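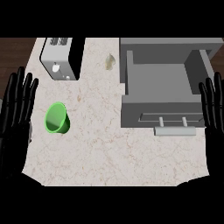

Light marble countertop, with wooden floor behind

Dinham Dental Practice
Patient Participation Group
Minutes of the meeting held in September 2021

Present: Necati Dağdelen (chair), the practice manager, one dentist, one hygienist and five patient members.
Apologies: received from two patient members.

1. Minutes of the last meeting
The minutes of the May meeting were agreed with one correction. Under item 4, "Branell Street" should read "Branell Road."

2. Matters arising
The handrail at the side entrance has been fitted. The quote for a second handrail at the front is still awaited from Tekin. The practice manager will chase.

The large-print version of the medical history form is now kept at the front desk. Patients have to ask for it. Members felt it should be offered to everyone at check-in, and the practice manager agreed to speak to the desk staff.

3. Appointments and waiting list
The practice manager reported that 326 patients are waiting for a routine exam and cleaning. Patients in pain are still being seen first. Routine exams that were put off last year are being booked in order of the date they were due.

A member asked if people who miss an appointment go back to the end of the list. The practice manager said they do after a second missed visit, unless they were sick. It was agreed that this should be stated in the appointment letter.

4. Reminder messages
The office changed to the Ondura reminder system over the summer. Text reminders go out two days ahead. There are 700 patients with no cell phone number on file, and they still get a postcard. Two members said their text had shown the wrong dentist's name. The practice manager has reported this and is waiting for a reply.

Mr. Dağdelen asked if patients could cancel by replying to the text. At present they cannot and must call the office. Members would like this looked at.

5. Phones
Complaints about long holds on the phone continue, mostly first thing in the morning. A second person will answer calls until 10 a.m. on a trial basis. To be reviewed at the next meeting.

6. Children's dental health
The hygienist will visit the elementary school on Branell Road again this year. The group has $2,000 left in its outreach fund. It was agreed to spend up to $700 on toothbrushes and leaflets. One member asked that the leaflets also be printed in Spanish. Agreed.

7. Any other business
The waiting room radio is too loud near the door. Noted.
Parking: the two spaces by the ramp are being used by people going to the bakery. New signs to be priced.

8. Next meeting
Date to be set by the chair and sent to members by email. Items for the agenda should reach the front desk one week before.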